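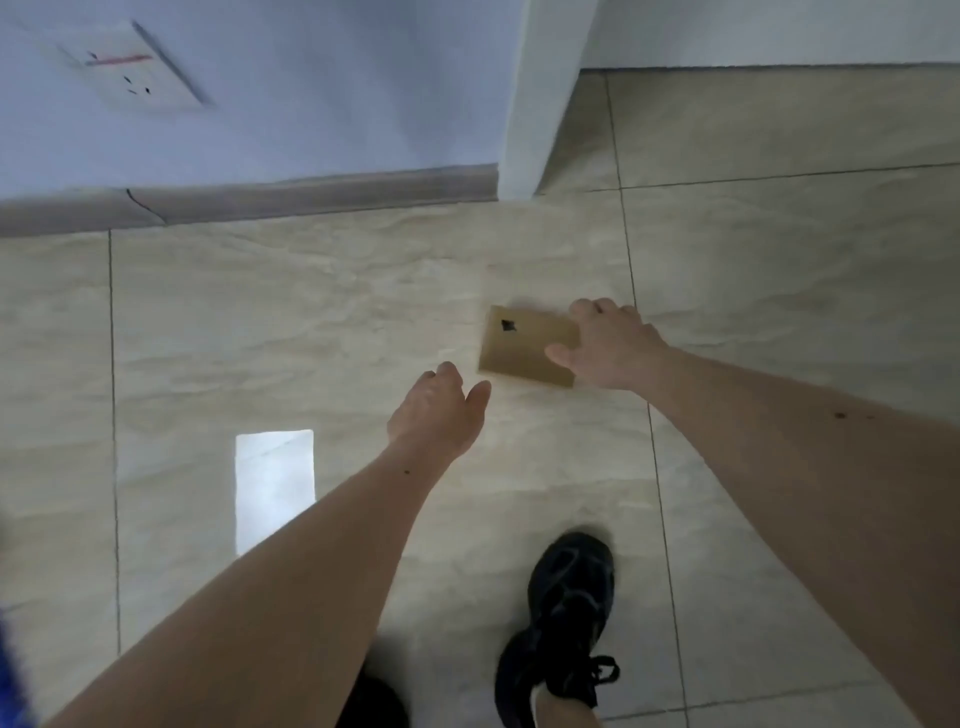
The Ojo Report

18 Apr 2026
By Agnes Holmgren

To the members of the Prevton Shared Workshop:

The undersigned was asked to set down the circumstances in which the machine known as Ojo was accepted onto the register of member projects. The account follows in order.

Ojo was built by Chiamaka Adeleke in the front room of her apartment and, from October, at bench 5 of the workshop. Its purpose, as entered on the application form, was "to pick up what has been dropped." Ms. Adeleke's mother could no longer bend to the floor. The form allows one line for purpose, and Ms. Adeleke did not use all of it.

The machine consisted of a wheeled base, a single arm, and a controller of the Tromari type, bought secondhand with 3 of its connectors broken. Members will recall that the rules permit secondhand controllers where the applicant has shown that the power can be cut by hand. This was shown on the first evening, and again on the second, when it was needed.

The difficulty lay in flat objects. Ojo could lift a sock, a spoon, or a set of keys. It could not lift a card, an envelope, or a telephone lying on tile. The fingers came down on either side, closed, and slid over the top. Ms. Adeleke recorded 400 attempts in a green notebook, which was made available to the undersigned. The entries are brief. Most of them read "slid."

It was at this point that the undersigned visited the apartment in her capacity as inspector of projects. Ms. Adeleke was on her feet in the hall, bent double over the floor, and did not get up to greet her. She was picking up a flat gold thing from the tile, putting it down, and picking it up again.

"Which hand do you use?" she asked.

The undersigned replied that she had never considered the matter.

"Please consider it," said Ms. Adeleke.

An inspector is not required to take part in the work under inspection. Nothing in the rules prevents it, however, and the undersigned removed her coat. For the remainder of that afternoon the two parties took turns. It was established that neither of them lifted a flat object straight up. One hand pressed on the far end and drew it back a little – no more than the width of a fingernail – and the near edge met the other hand, which was already waiting. Neither party had known that she did this. Once it had been observed, both found it hard to do at all, and the object was dropped several times.

Ojo had one arm. The budget, which stood at 500 dollars and had been spent, did not allow for a second. Ms. Adeleke therefore fitted a low rubber lip to the front of the base, so that the arm could press down and draw the object toward it until the edge rode up. The lip was cut from a doormat. The undersigned notes for the register that the doormat was her own, and that it was freely given.

The acceptance test was held at the home of Ms. Adeleke's mother, who had been told that she need only sit and watch. She declined these terms. She took a letter from the Civila housing office out of her pocket, read it through once more, and let it fall beside her chair.

The machine approached. It pressed, drew the letter back, and lost it. It pressed again. On the third attempt the edge rose against the rubber, the fingers closed, and the arm came up to the height of the chair, where it stopped, as designed, and waited to be relieved of its load.

Mrs. Adeleke did not take the letter at once. She looked at the arm for some time.

"It does it the way you do," she said to her daughter. "You always pull things first."

She then took the letter, thanked the machine by name, and dropped it again.

The undersigned finds the project safe, properly labeled, and suited to its stated purpose. Registration is recommended without conditions. A replacement doormat has been requested from general funds under a separate form.

14 shares | 6 comments

More fiction
The Lathe at Night
Minutes of a Meeting Held in the Dark
A Request for the Return of One Ladder
Bench 5, Continued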